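Wrist camera or fixed camera for thin plastic? Two arm cell, small grippers
Forum: Grippers and end effectors

belmiro_b
Hello all. English is my third language, so please ask if something is not clear.

I am comparing cameras and finger shapes for a cell with two small arms. The task is simple to say: take the liner bag in a bin by its edge, with one arm or with both, and lift it. The bag is light blue and very thin. I have fingers with a triangular cutout near the base, which bend a little, and I also have a set of solid fingers from Prumatach, which do not bend. Each set did 90 tries with the same controller settings. The solid fingers lost the bag 21 times. The fingers with cutout lost it less, but they also closed on air more often, and this second error I can't explain well.

My opinion today is that the fingers are not the problem and the camera is. I would like to hear if others agree before I order new parts.

calum_gourlay
How do you decide where to close? From the wrist view only, or do you mix it with the fixed one? And please post what each one gives you. It is hard to say anything about cameras without seeing the views.

belmiro_b
Both go to the controller, but for the last part of the approach I trust only the wrist. First is wrist, second is fixed. 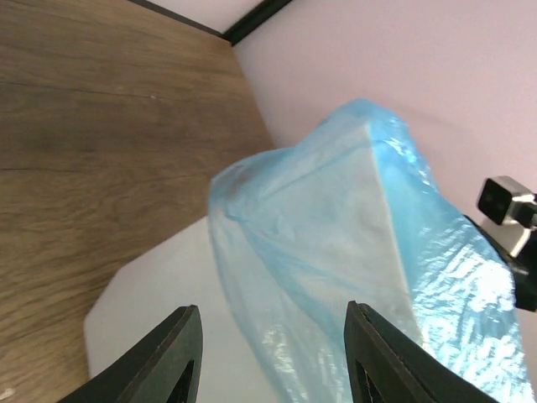
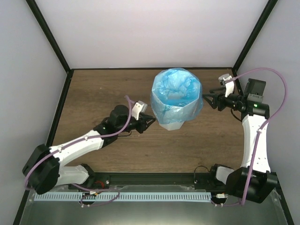 The approach is slow, and for the last step I use 430 ms between the decision and the closing. I tried to make this shorter and the result became worse, maybe because the arm still shakes a little at that moment.

calum_gourlay
Thanks. My first thought is glare. The right side of the bag in the wrist view is full of small bright spots, and a depth estimate made from this will jump. I would put a diffuser over the light before I touch anything else. It costs almost nothing.

mebrat_t
I do not agree that glare is the main thing. With thin plastic the bigger trouble is that you partly see through it. The software finds the surface behind and reports that one as the bag. Then the fingers close a little too deep or too shallow, and you get exactly the "closed on air" error. A diffuser will make a nicer picture with the same wrong depth.

We had this at Hondside with a similar liner. We stopped asking the wrist camera for depth and used it only for left and right. The height came from the fixed camera and from a known bin position.

belmiro_b
Mebrat, a known bin position is a luxury for me. The bin is placed by hand and the arms sometimes push it. But I can find the bin from the fixed camera, it is white and has clear corners, so perhaps this is enough.

haf_v
Late question from a person who sells neither cameras nor fingers: why do you compare the fingers at all, if the decision where to close is bad? Your 90 tries per set measure the camera and the fingers together. I would drive the arm by hand to a good position, close, lift, and repeat. After this you know what the fingers can do alone.

belmiro_b
This is fair. I did only a few by hand and did not write them down. I will do it correctly this time.

elinprosser
I run the Wogan controller with fingers of the same kind and I want to defend them. The bending is good for a bag, but you must close with less force than you think. With too much force the tips open outward and the plastic slides away. Check the current limit before you blame the camera.

mebrat_t
Elin, this explains lost bags. It does not explain closing on air.

elinprosser
True, but he has both errors, and he can change one number tonight for free. The camera work will take him weeks.

calum_gourlay
I still say diffuser first. Mebrat, your liner at Hondside was matte if I remember correctly, so glare was not there to disturb you.

mebrat_t
It was half matte. We can argue about it again when he has numbers.

belmiro_b
Some news. I lowered the current limit and did the hand-driven test, 90 closings for each set again. By hand, the fingers with cutout lost the bag four times and the solid ones 19 times. So Elin and Haf were right about the fingers, and I keep the ones with cutout.

Closing on air is still there when the controller decides alone. I looked in the log, 631 lines for this error only, and in most of them the depth value is behind the bag. This supports Mebrat. Calum, I will try the diffuser also, I have one from an old Brirness lamp and must only find a way to fix it on top.

calum_gourlay
Please change only one thing at a time, or we will not know who wins.

belmiro_b
Yes. Diffuser first, with the depth as it is now. After that I take the height from the fixed camera. I will write here when both are done.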